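Fixing Easter would cost more than it saves

Every few years the proposal comes back. Easter, it is said, should be pinned to a set Sunday in April, so that schools, bakers, railway planners and families can stop looking it up. I have read the latest version, a paper by Aníbal Bedoya circulated among the congregations in Stonport, and I think it is wrong on the technical points before it is wrong on any religious one. The technical points are the ones I intend to deal with.

The rule as most people learn it says that Easter is the first Sunday after the first full moon on or after the spring equinox. As a summary it will do. As a definition it fails, because neither the moon nor the equinox in the rule is the one in the sky. The equinox is taken to be 21 March whatever the sun is doing. The full moon is a tabulated one, the fourteenth day of a lunar month worked out from a nineteen-year cycle. When the tables and the sky disagree, the tables win.

Bedoya treats this as a defect. He calls it "a fiction about the moon". But a calendar which followed the observed moon would need to say from where the moon is being observed, and a full moon falling close to midnight would produce two different Easters on either side of a time zone. The tables remove that question. Anyone with the rules and a pencil gets the same date as anyone else with the rules and a pencil, in any country and in any century. That is a useful property in a feast meant to be kept in common.
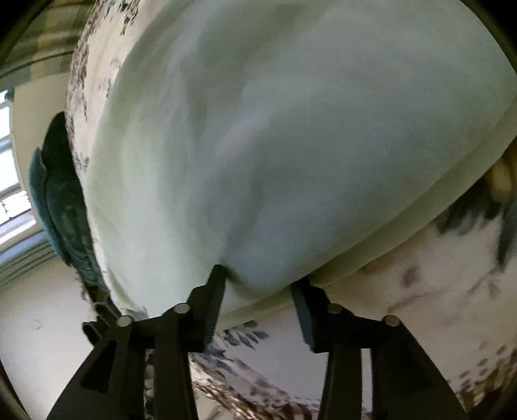 The larger complaint is about the split between East and West. The Gregorian reform of 1582 dropped ten days and corrected the lunar tables. Most Orthodox churches still compute Easter by the older tables and the Julian calendar, and the result is that the two feasts coincide in some years and stand as much as five weeks apart in others. Bedoya's paper claims that a fixed Sunday would end the division. I can't find the step in the argument which shows this. A fixed Sunday adopted by the Western churches alone would leave three systems in circulation where there are now two: the Julian, the fixed, and the Gregorian as kept by those who decline to move. In a town with mixed families that is a real cost. Roxana Chambi, whose husband's family keeps the Julian date, put it to me in one sentence at the May meeting: she can manage two Easters and will not manage three.

There is also the matter of Passover. The Christian date was set free from the Jewish calendar a very long time ago, and the two now drift against each other for reasons of arithmetic. The Hebrew calendar adds a leap month in seven years out of nineteen, and its extra months do not always fall where the Western tables would put them. So in some years Easter comes a month before Passover. Even so, the two are usually near neighbours, and the nearness carries meaning, as the events of one are told against the background of the other. A fixed Sunday would bring them together only by chance. Bedoya gives this one line and describes the link as "already loose". A loose link and no link are different things.

The strongest part of his case is practical, and I don't wish to wave it away. A movable Easter is awkward for school terms. The range runs from 22 March to 25 April, a spread of thirty-five possible dates, and a spring term which ends at Easter may be very short or very long. The teachers I know find this tiresome. Waltraud Hämmerli has drawn up timetables for the Skoltar schools through a good many of these cycles, and her answer was to separate the term from the feast. The spring break in Skoltar starts on the same week each year. When Easter falls outside it, the pupils get the Friday and the Monday and go back to work. This took one meeting and altered nobody's religion.

It is a fair reply that such a break cuts the holy days off from the holiday, and that people who travel to relatives lose out. Some do. But the loss is known years ahead, as the dates can be computed as far forward as anyone likes, and I can print the next 65 of them on one side of a sheet.

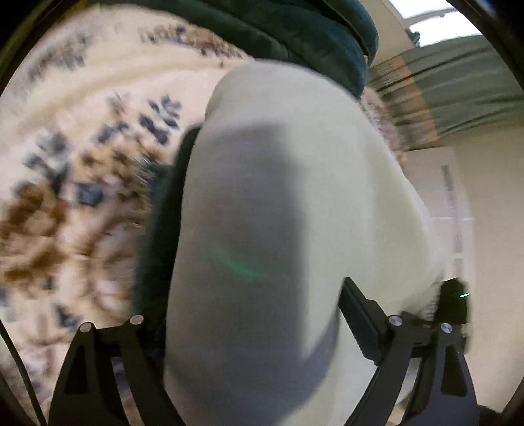

What the fixed proposal would disturb, and what the paper does not cost at all, is the rest of the year. Easter is the peg from which a long run of other days is hung. Ash Wednesday is forty-six days before it. Ascension is the fortieth day counting Easter itself, Pentecost the fiftieth, Trinity Sunday a week after that, and Corpus Christi in many places 60 days after Easter Day. The number of Sundays between Epiphany and Lent varies to take up the slack, and so does the number at the other end before Advent. Lectionaries are built with spare weeks for exactly this purpose. Fix the peg and some of those weeks would almost never be used again. The readings set for them would drop out of public hearing without anybody having decided that they should.

I raised this with Kiprono Mwakyusa, who chairs the Fanmont group and supports the change. He accepted the point about the readings and thought they could be moved elsewhere. Perhaps they could. But moving them means revising the lectionary, and revising the lectionary means reprinting it, agreeing it with the other bodies that share it, and teaching it again. The paper has 4 pages on the benefit to Easter travel and nothing on any of this.

My own preference, if there must be reform, is for the dull kind. Keep the principle of the moon and the Sunday. If the Eastern and Western churches ever agree to use one set of tables, use that set, even if it is slightly worse astronomically than the best available. Agreement is the scarce thing here and accuracy is cheap. Until then, print the date in large type on the parish calendar and plan the school year separately, as Skoltar has.

Comments on the paper go to Arnulfo Villca, who is collecting them for the autumn session. He would prefer them on paper, with the paragraph numbers given.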